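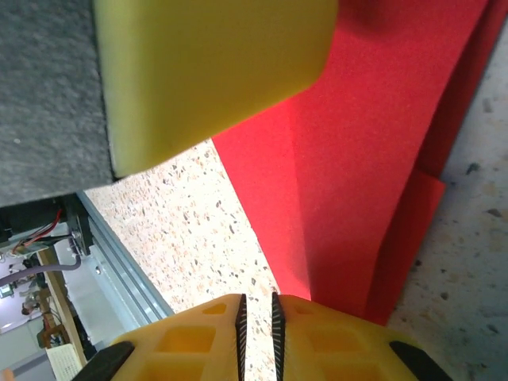 Visitor Hours

I was late because of the bus and then I was late because of the badge. They print you a badge at Hokent now. Used to be you walked in the side door with your lunch. The girl at the desk spelled my last name wrong and I said fine, fine, leave it, which way.

Down the hall, left, past the vending machines. Tiwari Building. It was the paint room when I worked there and somebody had put carpet in it.

My sister was already inside, saving me a spot with her purse. Dee saves spots everywhere, at church, at the DMV. "You missed the speech," she whispered. I said what was the speech. She said the usual, the future, and there's cookies.

So. Cestine. They had the name up on a banner and I'd been saying it wrong for six months, with a hard C like a castle. It was smaller than I figured. I'd pictured something you'd need a ladder for, the way people in Stultulham talked about it. Two arms on a rail, side by side, and a little stage for them with blue walls, and a red thing in the middle getting folded. Dee's kitchen table would have held it if you took the fruit bowl off.

I folded for Hokent for a lot of years. Box inserts first, then the fancy work, the paper stars they put in the store windows every December. You get a star order in August and you don't look up until Thanksgiving. My thumbs still have the shine on them. There were 8 of us at the long table and we had a radio, and the rule was whoever finished last picked the station, which made everybody slow in the afternoon. Marjorie especially. Marjorie would of sat there all night for the oldies.

So I had opinions. I'd told Dee in the car, I mean on the bus, the car's still in the shop, I told her I was going to stand in the back and keep my mouth shut. 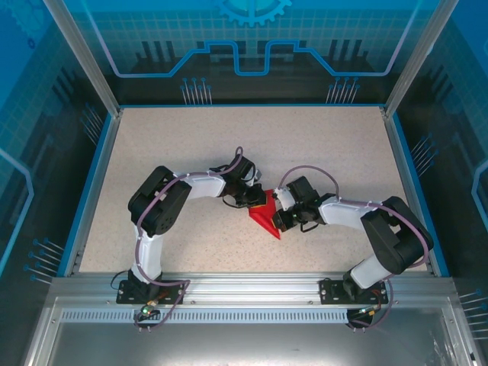 I was in the front inside of a minute. You couldn't see the crease from the back.

And it was slow. Lord, it was slow. It would go in, and stop, and think, and the other one would come around to meet it, and the both of them would stop. A man behind me said my grandson's faster than that. His wife said your grandson's not doing it eight hours a day. He said give it time, and people laughed, and I laughed too but I was looking at the left one.

Because it was holding wrong. Not wrong for a machine maybe. Wrong for paper. You pinch down at the point like that and the whole top half goes wherever it wants. You have to give it something to lean on. First thing Marjorie ever showed me. She put her palm flat behind the sheet and said, it's a baby, hold the head.

I must have said it out loud.

"Sorry?" A young woman with a tablet. Badge said Rawan Qudah and they'd spelled hers right.

"Nothing," I said.

"No, please. Hold the what?"

Dee said, "She did the stars." Loud. Like I'd done time.

Well then everybody looked. The man behind me looked. I could feel my neck going hot, and I said it's only, the top's loose, see, it's got nothing behind it, so when you pull the crease it's going to walk on you. It'll come out a hair crooked. Then the next fold's crooked off of that. By the time you get to the sixth you've got a hat.

She typed that. I watched her type hat.

"How would you do it?" she said.

"With my hand," I said, which got another laugh I wasn't going for.

But I showed her. On the back of the program, standing up, no table, Dee holding my coat. Corner, corner, palm behind, pull. My hands knew it fine. I hadn't made one since they closed the line and I got all the way to the collar fold before I even thought what comes next, and then as soon as I thought it I lost it. Had to back up and go again without looking.

She asked could I do it slower. I said I don't know that I can. She said try? So I tried, and the slow one came out worse, and she didn't seem to mind that, she took both of them and wrote a 1 and a 2 on them with a pen and asked could she keep them.

Sure, keep them. It's your program.

Then she leaned over to the fella at the laptop and they had a talk I couldn't follow, and he made a face, and then quit making it. He typed for a good while. People went and got cookies. Dee went and got cookies. I stayed put, because I know what happens to a spot.

When the arms started up again the one came in at the side. Not pinching. Just sort of arriving, next to it.

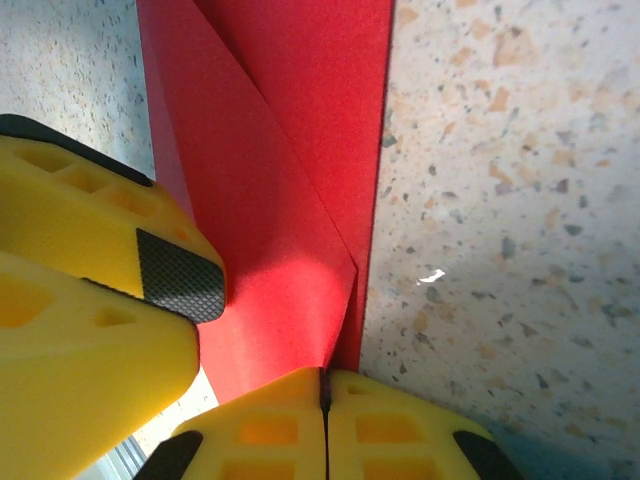
Rawan said it wasn't going to be perfect, she wanted me to know that going in, they'd had 125 tries at this fold since the spring and she could show me a box of what they looked like. Could be this one went in the box. But did the side hold look right to me, she asked, or was it still too low?

Too low, I said. By a thumb.

"How much is a thumb?"

I held mine up. She got out a ruler, a real one, metal, and measured my thumb. In front of everybody! Dee has a picture of it on her phone and she's shown it to her whole building.

I'd like to say I thought about Marjorie right then, or the long table, or got mad. I'd planned on getting mad. I had a whole thing ready about the radio. But you can't stay mad and watch a fold at the same time, it's the same part of your head. I was just leaning. I had my own hand up in the air, palm flat, holding the back of nothing. The little boy next to me had his up too, he thought it was part of the show.

Easy, I told it. Easy. Now pull.

It pulled. It stopped. It thought. I about died.
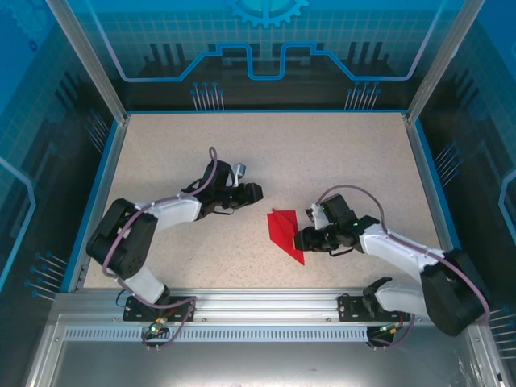 They shut the doors at four. Fella at the desk wanted the badge back and I gave it to him and then I asked could I have it, and he said lady it's a sticker.

Rawan walked us out to the stop, no coat on. She asked was I busy this summer. I said I had the garden. She said it would be a couple mornings, they'd pay, it wouldn't be much. I asked did they have a radio in there. She said no, why?

I said it gets long.

She said they could get a radio.

Dee kicked my shoe. The bus was coming up the hill with its lights on, the 128, which never comes when you want it, and I had my fare out already and I said I'd have to call her. I'd have to see about the garden. And there was a woman I'd want to bring, I said, if she's up to it, she's got the hip now. She knows more than me. She's slow.

"How slow?" Rawan said.

I was already up the steps. I held up my thumb at her through the glass, and she laughed, and then I saw her look down at her own.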